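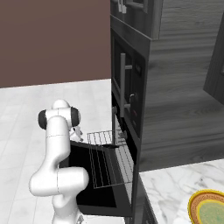
# Über die Lulten GmbH

Die Lulten GmbH richtet Simulationszellen für Serviceroboter ein und betreut sie über die gesamte Dauer ihrer Nutzung. Unsere Auftraggeber sind Gerätehersteller, Hochschulen und Einrichtungen der beruflichen Bildung. Das Unternehmen wurde von Stamatia Papadakis und Nektarios Mavromatis gegründet und beschäftigt heute 23 Mitarbeiterinnen und Mitarbeiter in den Bereichen Modellierung, Steuerung, Prüfwesen und Schulung.

Im Mittelpunkt unserer Tätigkeit steht die Zelle Clesine, eine vollständig simulierte Küche mit einem weißen Roboterarm. Sie dient uns zugleich als Referenz, als Prüfstand und als Lehrmittel. Wie sie aufgebaut, gepflegt und im Fehlerfall instand gesetzt wird, möchten wir auf dieser Seite darlegen.

## Die Zelle Clesine

Der Arm arbeitet am schwarzen Einbaubackofen, dessen Tür nach unten geöffnet wird. Zur Umgebung gehören ein dunkelgrauer Hochschrank in Holzoptik, eine helle Marmorarbeitsplatte und ein Fliesenboden. Die Backofentür hat sich als besonders lehrreiche Aufgabe erwiesen: Sie dreht sich um eine untere Achse, verlangt dem Arm während des Öffnens eine gebogene Bahn ab und liegt danach als Hindernis zwischen ihm und dem Rost. Fehler in der Einrichtung, die bei einer Schublade verborgen bleiben, treten hier meist schon in den ersten Durchläufen zutage.

Clesine läuft auf der von uns entwickelten Steuerungsumgebung Nerker. Geometrie, Gelenkparameter und Kontakteigenschaften werden darin getrennt verwaltet und gemeinsam versioniert. Änderungen an einem dieser Bestände sind nur mit Eintrag im Zellenbuch zulässig.

## Einrichtung

Die Einrichtung einer Zelle folgt bei uns einer festen Reihenfolge.

1. **Basis des Arms festlegen.** Die Position wird anhand der Reichweite bei vollständig geöffneter Tür bestimmt. Eine Prüfung bei geschlossener Tür genügt nicht.
2. **Gelenkgrenzen eintragen.** Die Werte stammen aus dem Datenblatt des jeweiligen Arms. Für die Handgelenksachsen wird eine zusätzliche Reserve hinterlegt.
3. **Türachse ausrichten.** Drehachse und sichtbare Unterkante müssen übereinstimmen. Abweichungen führen dazu, dass die Tür beim Absenken in den Korpus eindringt.
4. **Kollisionskörper zuweisen.** Vereinfachte Körper sind für Schränke und Wände zulässig. Der Rost erhält Einzelkörper für seine Stäbe, damit der Greifer ihn nicht als geschlossene Platte behandelt.
5. **Reibung und Dämpfung einstellen.** Die Tür soll in Zwischenstellungen weder zurückfedern noch ungebremst fallen.
6. **Referenzlauf speichern.** Er umfasst das Öffnen der Tür, das Herausziehen des Rosts, das Zurückschieben und das Schließen.

Eine Zelle gilt als eingerichtet, wenn sie 500 Referenzläufe ohne Durchdringung und ohne Überschreitung einer Gelenkgrenze absolviert hat. Die Startstellung des Arms wird dabei von Lauf zu Lauf verändert. Das Ergebnis zeichnet die Leitung des Prüfwesens ab.

Während der Einrichtung bleibt die Beleuchtung der Szene auf der Grundeinstellung. Andere Lichtverhältnisse werden erst nach der Abnahme angelegt und als eigene Varianten geführt. Dasselbe gilt für Geschirr und sonstige bewegliche Gegenstände auf der Arbeitsplatte, deren Ausgangslage im Zellenbuch zu vermerken ist.

## Laufende Pflege

Auch eine simulierte Anlage bedarf der Wartung. Physikbibliotheken werden aktualisiert, Modelle ausgetauscht, Aufgaben ergänzt – und jede dieser Änderungen kann das Verhalten eines Gelenks verschieben, ohne dass eine Fehlermeldung erscheint. Zuständig für die laufende Pflege von Clesine ist Colette Bailly. Ihre Abteilung vergleicht nach jeder Aktualisierung die neuen Bahnen mit dem gespeicherten Referenzlauf.

Geprüft werden insbesondere:

- der Abstand zwischen Greifer und Türoberkante beim Anfahren,
- der Verlauf des Türwinkels über die Zeit,
- die Kontaktkräfte beim Ziehen des Rosts,
- der freie Raum zwischen Ellbogengelenk und geöffneter Tür,
- die Übereinstimmung von sichtbarer Geometrie und Kollisionskörpern.

Der vierte Punkt verdient Erläuterung. Der Ellbogen kommt der Innenseite der geöffneten Tür sehr nahe, sobald der Arm nach dem Rost greift. Ein Modell mit geringfügig zu großem Kollisionskörper meldet dort Berührungen, die in der Darstellung nicht erkennbar sind. Der Arm weicht aus, der Greifer verliert seine Ausrichtung, und die Ursache wird erfahrungsgemäß zuerst am falschen Ende gesucht. Wir blenden deshalb bei jeder Durchsicht die Kollisionskörper ein und beurteilen sie aus mindestens zwei Blickrichtungen.

Einmal jährlich, im Mai, wird die Zelle von Grund auf neu aufgebaut. Ausgangspunkt sind allein die abgelegten Quelldaten und das Zellenbuch. Gelingt der Aufbau nicht ohne mündliche Auskunft der Beteiligten, so ist das Zellenbuch zu ergänzen und der Vorgang zu wiederholen.

## Instandsetzung

Störungen nimmt unser Prüfwesen unter der Leitung von Filippos Vlachopoulos entgegen. Der fehlerhafte Lauf wird zunächst unverändert gesichert und mit denselben Startwerten wiederholt. Lässt sich die Störung reproduzieren, wird jeweils nur ein Parameter zurückgesetzt. Mehrere gleichzeitige Korrekturen sind in unserem Haus nicht gestattet, auch unter Termindruck nicht.

Zu den häufigeren Befunden zählen ein zitternder Rost, eine Tür, die kurz vor dem Anschlag stehen bleibt, und ein Greifer, der an der Türkante abgleitet. Im ersten Fall ist in der Regel die Schrittweite der Berechnung zu groß gewählt. Im zweiten liegt häufig eine Überschneidung der Tür mit dem unteren Schrankteil vor. Das Abgleiten hat unterschiedliche Ursachen und wird stets anhand der aufgezeichneten Kontaktpunkte untersucht. Eine bloße Erhöhung der Reibung akzeptieren wir als Abhilfe nicht – sie verdeckt den Fehler und verfälscht alle späteren Vergleiche.

Nach einer Instandsetzung sind 200 fehlerfreie Läufe erforderlich, bevor die Zelle wieder freigegeben wird. Wurden Türachse oder Armbasis verändert, gilt der volle Umfang der Ersteinrichtung. Für größere Vergleichsreihen stehen auf unserer Rechenanlage bis zu 2.000 parallele Instanzen zur Verfügung, die auch Auftraggebern nach Absprache offenstehen.

## Schulung und Zusammenarbeit

Gemeinsam mit der Berufsfachschule Bakalis bieten wir einen Lehrgang zur Einrichtung und Pflege simulierter Roboterzellen an. Die fachliche Leitung hat Josué Miranda. Die Teilnehmenden erhalten eine Kopie von Clesine, in der einzelne Einstellungen absichtlich verändert wurden, und führen sie anhand des Zellenbuchs in den freigegebenen Zustand zurück. Bewertet wird neben dem Ergebnis auch die Dokumentation der Arbeitsschritte.

Vorausgesetzt werden Grundkenntnisse der Robotik und ein sicherer Umgang mit Koordinatensystemen. Programmiererfahrung ist erwünscht. Die Unterrichtssprache ist Deutsch, die Unterlagen zu Nerker liegen zusätzlich auf Englisch und Französisch vor.

## Ansprechpartner

- **Geschäftsführung:** Stamatia Papadakis, Nektarios Mavromatis
- **Zellenpflege:** Colette Bailly
- **Prüfwesen und Störungsannahme:** Filippos Vlachopoulos
- **Schulung:** Josué Miranda

Störungsmeldungen bitten wir mit dem gesicherten Lauf, der Versionsnummer von Nerker und dem letzten Eintrag im Zellenbuch einzureichen. Meldungen, die bis 14 Uhr eingehen, werden noch am selben Arbeitstag gesichtet.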